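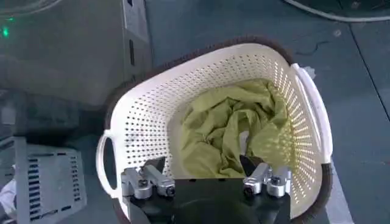

White basket, brown rim. Laundry night.

Thread on the Fornley bus changes, as I've now read the whole timetable and a few people at work asked me to put it in one place.

1/ The 178 no longer goes through Skelness after 7 pm. It turns at the library and goes back the way it came. If you live past the library you need the 9 pm connector or a lift.

2/ The change starts Monday, April 8, 2019. The old timetable is still up at most of the stops on my side of town, so don't go by those.

3/ The route has run end to end since 1979. My mum took it to her first job. I'm not upset about it, I just think a longer notice period would have been fair.

4/ Council says 3898 people answered the survey. I did it twice by accident because the page froze. The evening question only had two options and neither was "leave it as it is".

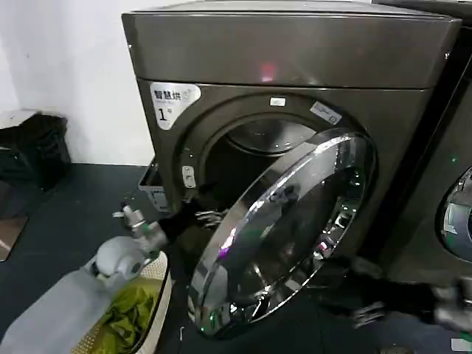

5/ The connector has to be booked by 4 pm the same day. You ring, or use the Nakard app. I tried both. The phone was quicker. The app wanted my postcode three times and then logged me out.

6/ Fares stay the same. Transfers are still good for two hours, but the connector counts as a new trip if you board at the library. If you board at the shops it doesn't. I asked the driver and he didn't know why either.

7/ Weekend services are the same except the first Sunday run, now 20 minutes later. That misses the early train to the city by a few minutes. If you work Sundays, check this one.

8/ There's a petition on the counter at Moussa Bakery. They want 2000 signatures by the end of April. Bring your own pen, the one on the string has run out.

9/ Someone asked about prams. Same rule as before, two at a time, front doors only.

10/ I'll add to this if the connector times change again. Replies are open but I can't help with school passes, you need to ring the depot for those.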